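Section 2: Setting up your Zerkside clay pot

Welcome to clay pot cooking! The Zerkside is thrown and fired at the Jusora workshop in Ivby, and it's a lovely thing to cook in once it's been seasoned. Seasoning is easy, and most of it is waiting. Start after breakfast and you could be eating rice out of it the following night.

What's in the box

Pot base, 1710 mL to the brim
Domed lid with steam hole
Coman heat diffuser (steel, for electric and ceramic cooktops)
Rice measure
Spare lid knob, wrapped in paper inside the base

Check the base and lid for cracks before you do anything else. Hold the base up by its rim and tap the side gently with a wooden spoon. A clear ring is what you want. A dull thud can mean a hairline crack, so please don't heat the pot; pack it back up and contact us. Very fine crazing in the glaze is normal and will deepen over the years, which we think is the best part of owning one.

Before you start

You will need a soft sponge, cooked rice (leftovers are perfect), clean water, a thick cloth and a spot where the pot can sit undisturbed overnight.

CAUTION: Do not use dish soap at any stage. Raw clay soaks it up and gives it back to you in your dinner.

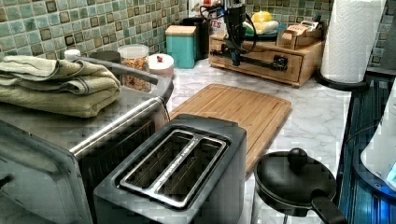
Choosing a resting place matters more with clay than with metal, and it's worth sorting out before the burner goes on. Hot clay set straight down on stone, tile or steel can crack from the sudden change, sometimes with a bang that will have the dog under the bed. Any bench is fine so long as there's something thick between it and the pot. A kitchen towel folded over a few times does the job beautifully, like the olive-green one stacked on top of the toaster oven, though yours should be laid flat on the counter itself. A cork mat or a wooden board works just as well. Make sure the cloth is completely dry.

2.1 Seasoning the pot

1. Rinse the base and lid in lukewarm water and wipe with the sponge. Dry the outside well, paying special attention to the unglazed foot.

2. Stand both pieces upside down on a rack for two hours.

3. Fill the base with water to the lower line, and stir in a good scoop of cooked rice. Break up the lumps with your fingers.

4. Place the pot on the burner. On gas, set it directly on the trivet. On electric or ceramic, put the Coman diffuser down first, dimpled side up.

5. Turn the heat to its lowest setting, lid off, and leave it there for nine minutes. Then raise it a little at a time until you see small bubbles.

6. Simmer gently, stirring now and then, until you have a thin, cloudy porridge. The starch is working its way into the pores of the clay, sealing them up!

7. Turn off the heat. Leave the porridge in the pot until it is completely cool, overnight if you can stand it.

8. Tip out the porridge, rinse, and wipe dry.

NOTE: A faint smell of earth or damp chalk during step 6 is normal. It goes away after a few meals.

NOTE: If water beads on the outside of the base, turn the heat off, let the pot cool and dry, and season it a second time. Some pots are thirstier than others.

CAUTION: Never heat the pot empty, and never put it on the heat with a wet foot. Do not use it on induction, with or without the diffuser.

2.2 Drying the pot
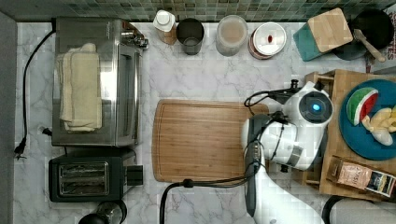 Clay holds water long after it feels dry to the hand, so give the pot a full night on its rack with air moving underneath. Lean the lid beside it, never on top. Pick a stretch of bench away from anything that gets hot, and look for power cords before you set the pot down. One like the black cord that loops off the toaster oven and runs down the edge of the counter is just the sort of thing a sleeve or a teapot catches on, and a tug is all it takes to tip a lid. Tuck cords back or unplug them for the night. A windowsill is fine too if you don't have cats.

2.3 Your first pot of rice

1. Wash 444 g of short-grain rice until the water is nearly clear, then drain it well.

2. Tip the rice into the pot and add cold water to the upper line. Soak for half an hour.

3. Put the lid on with the steam hole facing away from you. Cook over medium heat until steam comes out in a steady plume.

4. Turn to low for nine minutes, then off. Leave the lid alone while the rice rests.

5. Fluff from the bottom with a wet paddle. The golden crust underneath is yours by right, so scrape it up and enjoy it!

CAUTION: The lid knob gets very hot. Use a mitt or a dry cloth.

Spare measures and replacement lids can be ordered from Jusora. Please quote the mark stamped on the foot of your pot. For soups, stews and braises, turn to Section 3.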